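# Teaching the arm to put vegetables away

I've been doing demonstrations for most of October, so I'm writing down how it goes before I forget which parts were annoying.

The task is a simple one on paper. Open the box, pick up a vegetable, put it in the box, repeat until the table is clear, close the lid. I record myself making the arm do it, and later a policy gets trained on the recordings. We call this set Brusby, after the spreadsheet it started in. The next one will be called Hotora and has drawers in it, and I'm not looking forward to the drawers.

There are two ways I can show the arm what to do. The first is to take hold of it and move it. The motors go slack enough that I can push the wrist where I want it, and the joint angles get saved as I go. It's good for the lid, where I want to feel the contact. The bad part is that my arm and shoulder are in every camera view, and a policy that learns from pictures with my sleeve in them may well decide the sleeve matters. I recorded 70 episodes that way in the first stretch and ended up keeping them only for the lid motion.

The second way is by remote control. I sit to the side with a small leader arm and the big arm copies it. I used a game controller before this and I would not go back. With the controller I was always thinking about which stick did rotation. With the leader arm I mostly just reach. There is a small delay, and you stop noticing it after the first hour, though I notice it again every morning.

What you lose is touch. I can't feel when the fingers have closed on something, so I watch for it. Early on I squeezed everything too hard. I also had a habit of coming in fast and then stopping dead above the object while I made up my mind, and the first policy I trained copied this perfectly. It would hang over a pepper for 2 full seconds, doing nothing, and then go down. That was me. So now I decide on the whole path before I press record, and if I hesitate I throw the episode out.

Some other things I do now:

- Move the objects between every episode, even if only by a hand's width. If I leave them in the same spots I get a policy that goes to the spots.
- Change the order. I had gone nearest to farthest in almost every recording without meaning to.
- Keep the bad grasps if I recover from them. A slip followed by a second try is worth having. A slip followed by me giving up is not.
- Stop after 50 episodes. After that I get sloppy and it shows in the playback.

The target for Brusby is 1000 episodes. At my pace that means a lot of mornings. I start at 8 and I'm usually done before lunch, then the afternoon goes to watching everything back at double speed and marking where each step begins and ends. The marking is the dull part. I have tried doing it the next day and that's worse, as I no longer remember why I did what I did.

I save it all through a little script called Jostisach, which mostly works. Last week it wrote two hours of joint data with the clock off by a constant amount, so the video and the arm didn't line up. Fixable, but I lost an afternoon to it. I now bump the table at the start of each session and check that the bump shows up in both at the same moment. I got this from an old write-up on the Riviere forum and I should have been doing it from the start.

Results so far are mixed. Peppers are fine. The lid is fine about as often as not, and the misses all look alike – the fingers arrive slightly too high and close on air. I think my demonstrations are too much the same there, and I want to record a batch where I start from awkward positions on purpose.

Tomatoes are the thing I'm working on this week. They are small next to the peppers, they roll, and the fingers hide them from the camera just when I most need to see them. I've been coming down from straight above and closing slowly. When the two of them are touching, as they are behind the green pepper, there is one more choice to make, which is where the fingers go in, and I've settled on always gripping across the outside of one and leaving its neighbor alone. The yellow pepper on its side is easy by comparison, and I save it for when I need an episode to go well. Tomorrow I'll do another batch with the tomatoes first in the order and see whether the slow close carries over.

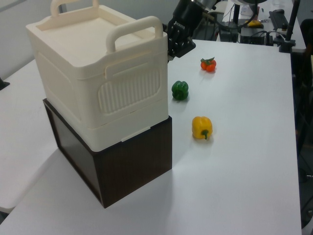
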